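Search this site Go

Setting up the small blue arm after a rebuild

Posted in September by Ritchie workshop

Quick notes, written between jobs. Arm is the printed one on the dark table, Plundora software, Jindier servos inside. Allow 20 minutes.

1. Power off. Clamp base. Run the cables out across the table with plenty of slack, then swing each joint by hand and watch for snags.

2. Power on, home it, slow speed. Toy turtle out on the table as a target, card with the dashes next to it. Jog towards the turtle.

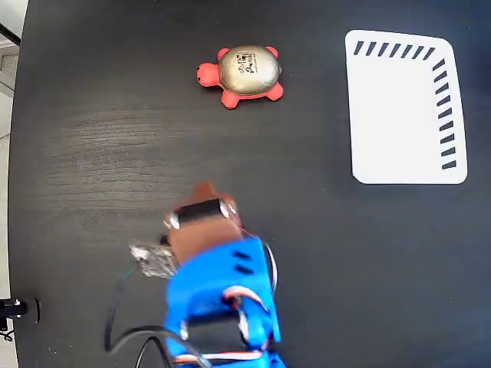

How slow is slow?
Set speed to 20 in the Stenis panel, leave it there untill every joint has gone end to end without buzzing.

3. Reach test. Take the gripper over the white card and stop. Check the wires at the wrist, loops should be loose, never tight round the servo mount. Re-tape if not.
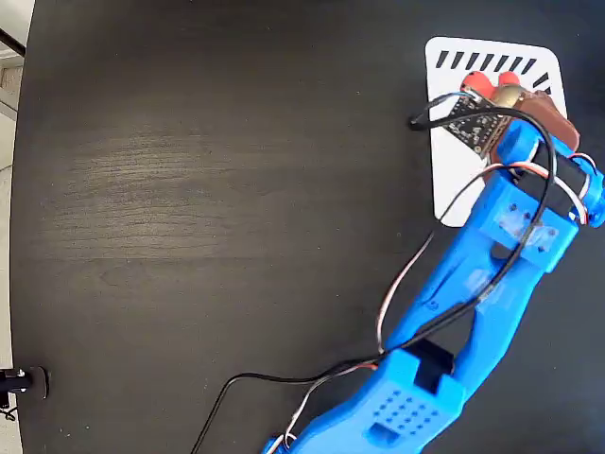 4. Grip test. Ball with the panel seams. Close in small steps, grip limit 18. Look at where the fingers meet the ball, top and side. If a finger skids back off 2 clicks and go again.
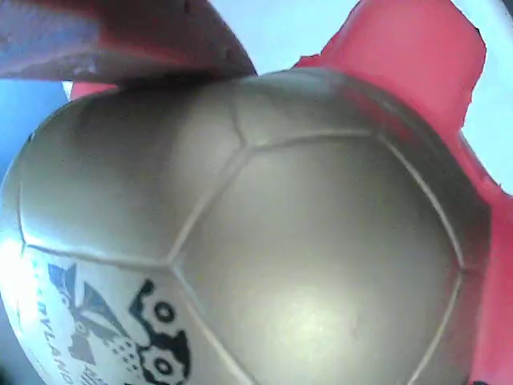 5. Save the profile. Power off, nip up the wrist screws, wipe the finger pads. Same checks agian after any servo swap.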